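Speaker notes: Fill weight and loft retention in loose cushions and pillows
Sandberg session, Thursday, February 13, 2020
Notes follow slide order. Slides 4 and 9 are builds; wait for the last line to appear.

Slide 1. Title
State the scope. Loose goods only: scatter cushions, throw pillows, bolsters. Attached seat and back cushions are left out. The flammability rules are a separate talk and I will not take questions on them.

Slide 2. Terms
Loft is the height of the pillow at its center, lying flat, with no load. Recovery is the loft after load and rest, given as a percentage of the starting loft. Fill weight is the weight of the fill alone, without the ticking. Suppliers often quote finished weight. Ask which one is on the sheet.

Slide 3. Fill types
Polyester fiber, siliconized or dry. Feather. Shredded foam. Blends.
Siliconized fiber slides on itself and can be fluffed by hand. Dry fiber grips and forms lumps. Feather packs down and comes back only when shaken. Shredded foam recovers best without handling but shows through thin covers.
Pass around the two bags of fiber. Get them back before slide 6.

Slide 4. Test setup (build)
Clededel samples, one cover size, one cover fabric. Flat plate, fixed load, 2000 cycles, then a rest period before measuring. Loft read at the center and at all four corners.
Point out that the corner readings are the ones most labs skip. Corners lose fill first.

Slide 5. Fill weights
Low fill was 298 grams. The other weights are on the handout. Do not read the table aloud.
Overfilling hides poor fiber for the first few weeks of use. It also strains the closing seam.

Slide 6. Results
Recovery on the low fill was 66 percent at the center. Corners were worse in every fill type. Shredded foam had the smallest gap between center and corner.
Someone will ask about washing. The samples were not washed. Geltby will run the wash series in April.

Slide 7. Covers and inserts
An insert cut to the same size as the cover leaves slack at the corners. Cut the insert larger. A tightly woven cover traps air and feels firmer in the first few seconds of load, then drops as the air leaves. This affects readings taken too early, so fix the dwell time and write it down.

Slide 8. Sources of error
Humidity. Operator handling before the reading. Tape measure used in place of a plate gauge. The Skastthorpe data set has all three and I have kept it off the charts. A total of 132 readings were dropped for this.

Slide 9. Recommendations (build)
Specify fill weight, not finished weight.
Specify recovery at the corner as well as the center.
State the rest period.
Keep one untouched sample from every lot.

Slide 10. Questions
Leave this one up. If time is short, go back to slide 6. Handouts are by the door. 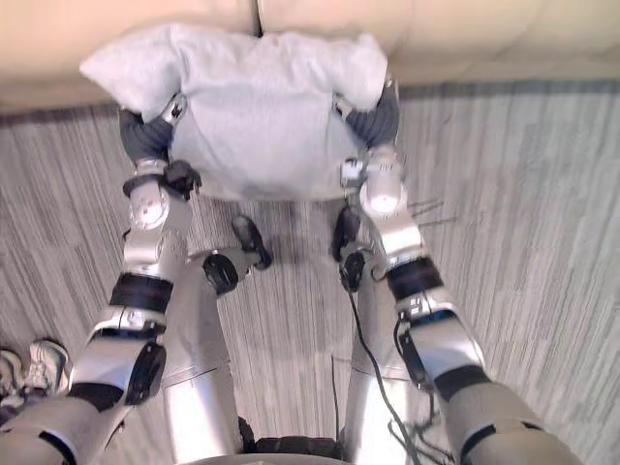
Slide 10 background: light gray pillow held against a beige upholstered couch.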